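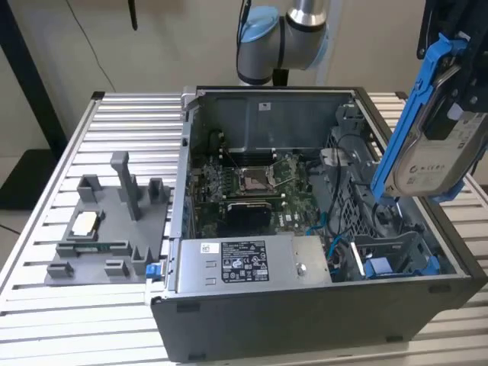 Part 4: Moving the Office Files to the New Drive

6 min read

By now you should have your shelf cleared off and your labels printed (Part 3). In this part I'll take you through the bit people dread, getting years of paperwork, photos and half-finished letters off the old computer and into a Lerkwood archive you can search. I've done it four times, twice for myself and twice for my sister-in-law, and it has never been as bad as I expected!

What you'll need

- The old computer, still able to start up
- Your Lerkwood license card (the code is on the back, under the scratch strip)
- An external drive with at least 700 GB free
- A notebook. A paper one, please.

4.1 Tidy before you copy

1. Open your documents folder and sort by size, largest first. I found 50 copies of the same scanned lease in mine, so have a good look.
2. Delete the obvious junk and empty the trash.
3. Make one new folder on the desktop and call it TO MOVE. Drag everything you want to keep into it. Don't fuss over subfolders yet, we'll do that in 4.3.
4. Write down how many files TO MOVE contains. You'll want that number later.

Note: If you keep mail on the computer too, leave it alone for now. Mail has its own section (Part 6) and mixing the two makes a mess that took me a whole weekend to undo.

4.2 Make the first copy

5. Plug in the external drive and wait for it to show up.
6. Copy TO MOVE onto the drive. Copy, don't move! The folder name is a bit misleading, I know, but I'm used to it now.
7. Go and do something else. My 3000 photos took most of an afternoon, and watching the bar only made me cross.
8. When it finishes, compare the file count on the drive with the one in your notebook. If they don't match, run the copy again and choose "Skip existing."

CAUTION: Don't unplug the drive while its light is blinking. Use the eject command first, every time.

4.3 Set up your archive

9. Start Lerkwood and choose New Archive. Type in your license code without the dashes.
10. Pick a name. Keep it plain, something like HOME or SHOP. Fatima Magagula, who tested this guide for me, called hers "Stuff" and then couldn't tell it from the other folder called "Stuff."
11. Under Source, choose the external drive.
12. Under Sorting, I like By Year, then By Kind. You can change it afterward, but the whole archive gets rebuilt and that's slow.
13. Leave the batch size at 300. Bigger batches look tempting, but if one fails you have to redo the lot.
14. Press Build.

You'll get a yellow list of files it couldn't read. Don't panic, mine is mostly old address-label templates from a program I haven't owned in years. Save the list as text and have a look through it with a cup of coffee.

4.4 Check it, then check it again

15. Search for three things you know are in there: a person's name, a place, and something with a date in it.
16. Open one file from each year and make sure it's whole. Photos with a gray stripe across the lower half need copying again from the old computer.
17. Close Lerkwood, restart, and open the archive once more.

CAUTION: Keep everything on the old computer until you've used the archive for a full month. I started mine in August and found a missing tax folder three weeks in. It was still sitting on the old desktop, thank goodness.

4.5 If something goes wrong

"Archive is locked": another copy of Lerkwood is open somewhere. Close both and start again.

"Source not found": the drive has gone to sleep. Unplug it properly, count to ten, plug it back in.

Accented letters turn into question marks: go to Settings, then Text, and switch on Wide Characters before you rebuild. Thanks to Oratile Van der Merwe for writing in with that one.

In Part 5 we'll set up the weekly backup, so keep the external drive handy.

Related guides
Part 3: Shelves, Labels and a Naming Plan
Part 5: A Weekly Backup You'll Stick To
Part 6: Bringing Your Mail Across
Scanning Old Letters with Zilton

We use cookies to remember which part of the guide you were reading. Accept | Manage choices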